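Weltix Assembly Services
Kinyua Building, Electronics Bench Area
Workstation Safety and Housekeeping Inspection: Checklist with Comments
Area inspected: Benches and parts storage, Room 548
Date of inspection: 9/18/24
Inspected by: Pirmin Kuster
Result: Acceptable, with corrective items noted

Scope

The inspection covers the assembly benches, the shared parts trays, the incoming shelf and the walkways between them. It does not cover the soldering booth or the chemical cabinet, which are inspected under a separate schedule. Each item is marked Yes, No or N/A. A comment is required for every No and may be added to any other item at the inspector's discretion.

Section A. Access and walkways

A1. Walkways clear of boxes, bags and carts: Yes
A2. Exit door opens fully and is not blocked from either side: Yes
A3. Floor free of trip hazards, including loose power cords: No
Comment: One extension cord crosses the walkway behind Bench 2. It must be rerouted along the wall. A cord cover is not an acceptable permanent fix in this room.
A4. Fire extinguisher in place and tag current: Yes
A5. Lighting adequate at all work positions: Yes
Comment: The lamp at Bench 4 flickers when first switched on. A work order has been entered.

Section B. Static control

B1. Bench mats connected to a ground point: Yes
B2. Wrist straps available at each seated position: Yes
B3. Wrist strap test log filled in for the current week: No
Comment: Two entries are missing. Staff are reminded that the test is recorded at the start of the shift, before any board is handled.
B4. Boards not in use stored in shielding bags or approved trays: See Section C
B5. Plastic cups, food wrappers and packing foam kept off the benches: Yes

Section C. Parts trays

C1. Trays intact, with no cracks or sharp edges: Yes
Comment: Surface scuffs are normal wear and are not a reason for replacement.
C2. Trays clean and free of loose debris: No
Comment: Trays are to be emptied and wiped at the end of each job. Small specks are easily missed on a shiny surface under overhead light, so the tray should be tilted and checked from more than one side.
C3. Old labels fully removed before a new job is started: No
Comment: Torn tape or label residue remains on the divider of the orange tray. Residue is to be removed with the approved wipes. Blades are not to be used on trays.
C4. Boards kept in the deep compartment, connectors and leads in the shallow compartment: Yes
Comment: The orange tray is arranged correctly. Round red boards are in the deep side, and a metal connector and a black cable with a white plug are in the shallow side.
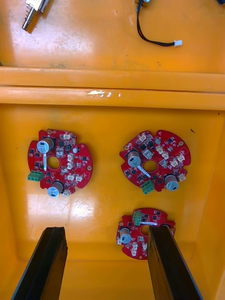

C5. Boards placed so that tall components do not press against each other: N/A at time of inspection
Comment: Not assessed this month. The spacing rule is under review, and a decision will be posted at the benches. Until then, boards are not to be stacked, and they are to be lifted by the rim. Lifting a board by a capacitor or a terminal block can damage the joint underneath without leaving any mark on top.
C6. Cables coiled loosely, without sharp bends near the plug: Yes
C7. Tray content matches the job card: No
Comment: No job card was with the tray. Cards for the Arnine order are to stay with their parts at all times, including breaks.

Section D. Incoming shelf

D1. Heavy cartons stored at or below waist height: Yes
D2. Shelf load within the posted limit: Yes
D3. Damaged deliveries set apart and marked: Yes
Comment: One Plamomier carton with a crushed corner was correctly marked and placed on the hold shelf. The contents have not been inspected.
D4. Packing knives closed and returned to the rack: No
Comment: One knife was left open on the shelf. It was closed and returned during the inspection.

Corrective actions

Items A3 and D4 are safety items and are to be addressed on the day of this report. D4 is already closed. Items B3, C2, C3 and C7 are housekeeping items and are to be completed within 13 days. The bench lead will initial each item on the posted copy once the work has been done, and the inspector will confirm it at the next visit.

Items that remain open after that period will be carried forward to the next inspection and reported to the site manager. Questions regarding this report may be directed to Pirmin Kuster, extension 15.

Posted copy to remain on the notice board in Room 548 until replaced.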